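Ploresgate seed library adds 37 cannabis lines, pulls one listing
2023-05-11

Quick one today, more when the full list is up.

The Ploresgate seed library has added 37 lines to its public catalog, most of them old farm and garden strains sent in by growers during April. Total now stands at 3,838 entries. Not all are cannabis, the library also keeps hops and a lot of fiber hemp, but the new batch is all cannabis and nearly all of it regular seed. No feminized. A few autos.

Biggest name in the batch is Flirkov, a short outdoor line that has been passed around for years with no proper record behind it. The donor packet came with handwritten notes going back several seasons, and the library has put the flowering time in the entry as "early, variable" until its own grow-out is done. Anyone hoping for a clear answer on parents will have to wait. The notes list two different mothers.

Also in: four selections from the Bălan garden, numbered but not named. These are tall, late plants and probably not much use to anyone growing north of the hills without a greenhouse. Seed is limited. Members can ask for one packet each, not one of each.

Ragnheiður Hauksdóttir, who runs the catalog, said the delay on the spring update came down to germination tests. "We had 244 packets on the shelf and I didn't want to list anything that won't sprout," she said. "Some of it was very old. Some had no date at all." Of those packets, 101 passed and went into the stock behind the new entries, several packets to a line in most cases. The rest are being kept in cold storage and may be retested with a longer soak.

The pulled listing is Sumanance. It was up for most of last year as a landrace, and two growers wrote in to say thier plants looked like a modern hybrid, with wide leaves and a strong fruit smell and finishing way too early. The library agrees there is a problem. Seed already sent out won't be recalled but the entry is offline and the name is on hold. If you grew it, send in your dates, height and a leaf photo if you have one. Smoke reports not needed.

Requests for the new lines open to members first, then everyone else once the first round is packed. Usual rules: adults only, legal areas only, no shipping across borders. Postage went up a little, the new rate is on the order form.

Next update should cover the hops, plus results from the Flirkov grow-out if the plants cooperate. Hauksdóttir also wants corrections to the older entries, especialy spelling of names and duplicate listings, which she said are "everywhere."
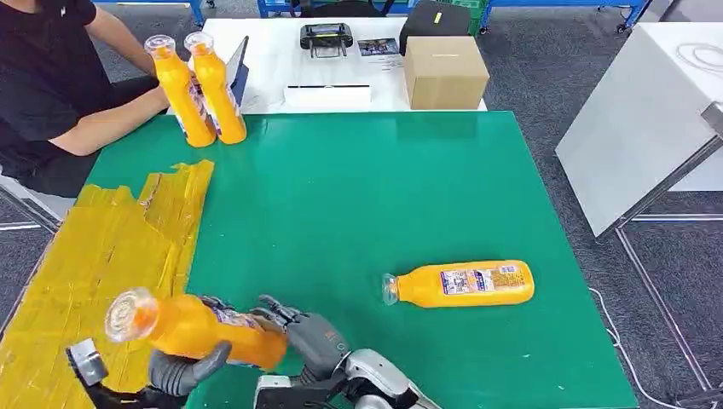

Two orange bottles next to a laptop.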